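The trial ran out at midnight and I had not written one word of the review.

Flestwood wanted it by six. Umano home kitchen service, monthly plan, arm included, installer included, "dinner without hands." I had 172 words of notes and most of them were about the installer's shoes.

So. Coffee. Kitchen. Sit on the step stool and watch the thing work.

It talks before it moves. That's the Umano way, a small polite voice out of the base – I'm going to do the lid now. Then nothing. Then the fingers, slow, like somebody reaching for a sleeping cat.

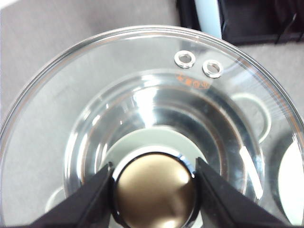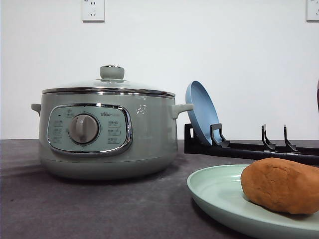
I typed with my thumb. Pace, fine. Noise, low. Price, ask me later. The plan is $172 a month and the deposit is $2,069, which I had read as $206 and some cents right up untill the second email.

"You are up early," it said.

"Deadline."

"Would you like the lid on or off?"

Nobody had asked me a question in that kitchen since March. Stupid thing to notice. I put it in the notes anyway, then took it out, then put it back.

"What do you think?" I said.

Long pause. Somewhere in Darkcombe a server was working on it.

"I don't have a preference. I can wait."

And it did wait. Four minutes, five. Light coming up in the window, bus going by. I drank the coffee and wrote the whole review right there on the stool, bad and fast, setup and cleaning and the app that logs you out. Stars at the bottom. Took one off for the deposit. Took one off for the app. Gave one back, no explanation, Flestwood could cut it if they wanted.

Sent at 5:52.

The cancel page was open in the other tab. Pickup is free if you click before eight, it said. The button was gray, then it was red.

"On," I said. "Leave the lid on."

"Okay," it said. "Leaving it on."

I went to look for my card.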